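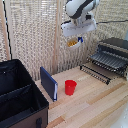

The saleswoman from Netavia wanted me to look at the brochure first, and I wanted to look at the arm. I buy kitchen equipment for nursing homes. I have bought steam tables that were going to change my life and a potato peeler that came with its own training video, so I have learned to read the brochure in the car afterward. The arm had a small white bowl in its fingers with something yellow in it, macaroni or cereal, I couldn't tell from my chair, and it was holding the bowl up over the table between a navy blue book and a black dish rack. A red plastic cup stood on the wood underneath, a little lower than I would have liked for a thing that might get dripped on.

"It's clearing the table," she said.

"Whose table has a book on it?"

"Residents read at meals. We did a survey."

I wrote down survey. The showroom was in Borkinton, in the back half of what used to be a carpet store, and the air conditioner was losing. She had a tablet and a small towel for her neck.

"And where does the bowl go?" I asked.

"Into the rack."

"With the food in it?"

She looked at the bowl. The arm seemed to be thinking about it too. Then she said the Esposito package handled scraping, and that what I was seeing was the basic package, which was called Stutenia and did not include scraping. Stutenia was pick up, carry and put down. I asked what scraping cost and she said it was a monthly thing.

"How monthly?"

"159 a month. Per arm."

"And how many arms does a dining room need?"

"That depends on your goals."

My goal was to get 82 people fed and the dishes washed before the evening shift left. I told her so. She typed it into the tablet, and it took her a while, and the arm went on holding the bowl. I have a dishwasher at the home on the hill, a man, I mean, who can carry four bowls on one forearm and open a door with his hip. He is late on Mondays. I kept thinking of him, standing there late, with his four bowls.

The arm started down. It came lower past the red cup and missed it by a good margin, I'll give it that. Over the rack it stopped. It shifted left a hair, then right. I have seen people park like that. Then it lowered the bowl among the prongs, flat, the way you would set down soup, and let go.

Nothing spilled. The saleswoman let out a breath and tried to do it quietly.

"So now there's a bowl of macaroni in the dish rack," I said.

"In Stutenia, yes."

"Who takes it out?"

"Your staff would take it out."

"And scrape it."

"Unless you go with Esposito."

I asked to see Esposito. She said Esposito was on a truck. I asked where the truck was going and she said here, in 10 days, maybe less, and would I like to leave a deposit to hold my place. I asked how many people were ahead of me. She said 2, and then she said she wasn't really supposed to say.

I didn't leave a deposit. I took the brochure. At the door I turned around, because I wanted to know what it did when there wasn't anything to do, and it had gone back up over the table and was hanging there with its fingers open above the cup.

"Does it know that's empty?" I asked.

"We can ask the engineers," she said, and she wrote that down.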